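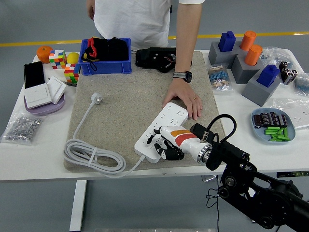
Chapter 2
Surfaces and Coverings

2.1 Why a table needs a covering

Most of the daily work in a household takes place on a flat surface. We cut, write, fold, iron and eat there, and each of these tasks asks something different from the material under our hands. In this chapter we study the textiles which are laid on a table: the cloth, the runner and the mat.

A tablecloth has the longest history of the three. In her lessons at Canent, Elfriede Wallner let her pupils weigh a linen cloth before and after washing, so that they could feel how much water a dense fabric takes up. A cotton cloth may be washed at 60 degrees if the label permits it. Linen of 200 grams per square metre falls well over an edge, but it dries slowly and should be ironed while it is still damp.

The mat has a simpler duty. It protects one part of the table and it must lie flat. A mat whose corners curl upwards is a nuisance, and for this reason many makers prefer to round them.

2.2 Words used in this chapter

Drop: the length of cloth which hangs below the table edge.
Hem: the folded and sewn border of a textile.
Hand: the feeling of a material when it is touched.

Before you read further, choose one covering from your own home. Measure its drop, if it has one, and write down how the hem is made. You will need these notes for the exercise in section 2.4.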